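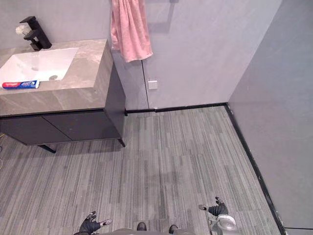

Black faucet, gray marble-effect counter

Brenholm Weekly Links — editorial meeting, July

Present: Kendra Petrenko (chair), Houda Abou Zeid (minutes), the Paucar desk by phone until 4:30.

1. Last month's minutes. Approved with one fix: the haunted lighthouse item ran in issue 39, and we had it down as 38.

2. Reader mail. 85 messages, a record for us! Most were about the Durkitz street protest, where marchers walked backward past city hall for a whole afternoon. People loved it. Two readers sent clips of their own and we'll run both, once Kendra hears back about permission.

3. Item order. Long talk. Agreed that the news photo stays at number 1 and the odd science clip moves to 2. Houda would like the old maps higher up — she'll try it for one issue and we'll see what the mail says.
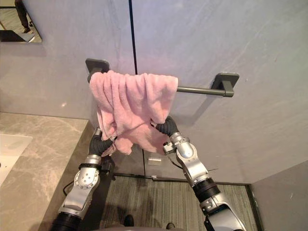 4. New look for the links page. Kendra brought three header drafts and the group really liked the second one. The current orange is hard to read on phones. We settled on a soft pink, close to the towel, with the numbers in dark gray like the bar it hangs on. Paucar desk to send test pages.

5. Drimex. Their free archive now has roughly 700 protest posters scanned, and they are wonderful. Houda to pick a dozen for a special. Check dates and captions before anything goes out.

6. Dead links. Still too many in the back issues. Kendra will start with the spring ones.

Action: Houda, poster picks. Kendra, permissions and dead links.

Closed 5:10.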